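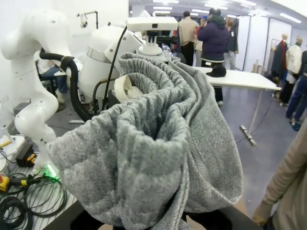
Household Textiles and Laundry Practice
Unit 4 Handout: Folding and Storing Knit Garments
Course lead: Afaf Atallah
Grutovico Center for Domestic Studies

Purpose of this unit

Unit 3 dealt with sorting and washing. Unit 4 covers the work between the dryer and the shelf, with attention to sweatshirts, sweatpants and other garments made from soft knit fabric. Students should read this handout before the September practical and bring it with them.

4.1 Why knits behave as they do

A woven shirt has a fairly stable grid of threads and will hold a crease where one is placed. A knit is built from loops. The loops open and close as the cloth is handled, so the garment stretches under its own weight and gathers into rounded folds when it is lifted from one point. Heathered gray sweatshirt fabric shows this well: held up in a bunch, it settles into thick, soft pleats, and a sleeve or leg may stand open at the end like a tube while the rest of the cloth hangs in a smoother panel.

Ribbing deserves separate mention. Cuffs, waistbands and necklines are often knitted in a rib so that they will stretch and recover. They pull inward when relaxed, and the fabric next to them tends to pucker. Students should smooth toward the rib and stop there. Pulling on the rib to flatten it will shorten its useful life.

4.2 Finding the parts of a bunched garment

Most folding errors begin before the first fold. A garment taken from a basket is seldom flat, and a sleeve is easily mistaken for a leg. The following order is used in all practicals.

1. Set the garment down and find one finished edge, such as a hem, cuff or waistband.
2. Follow that edge with both hands until it closes on itself. A small opening is usually a cuff; a large one is the waist or lower hem.
3. Reach inside the opening and check for a sleeve or leg turned inside out. Correct this now.
4. Take the garment by the shoulder seams or waistband, shake it once, and lay it face down.

Students should not lift a heavy knit by a single sleeve or leg. The seam at the other end carries the full load, and a damp garment can be pulled out of shape in this way.

4.3 The standard fold

For sweatshirts, bring each side in to the center line and lay the sleeves straight down the back. Turn the lower third up, then fold again to the collar. Hoods are laid flat over the back before the sides come in.

For sweatpants, place one leg on the other with the inside seams together. Tuck the point of the seat in to make a straight edge. Fold the ankle to the waistband, then fold in thirds.

Thick fleece-backed knits may be folded once fewer. A fold that springs open is too tight for the cloth — undo it and make a wider one.

4.4 Storage

Knits are stored folded, never on narrow hangers, which leave points at the shoulders. The teaching room uses Forsberg shelving, and a stack should be no more than 39 cm high. Garments are to be completely dry before they are put away. The Mivudero drawer method, in which folded items stand on edge, will be shown in Unit 5.

4.5 Assessment

The practical is marked out of 100. Each student will receive a mixed basket and will sort, identify and fold its contents at an assigned table. Marks are given for correct handling as well as for the finished stack. The written part is a reflection of 500 words on one garment that proved difficult, with a note on its fiber content and care label.

Reading: Jomis course reader, chapter on knit structures. Copies are held at the front desk and may not be taken home.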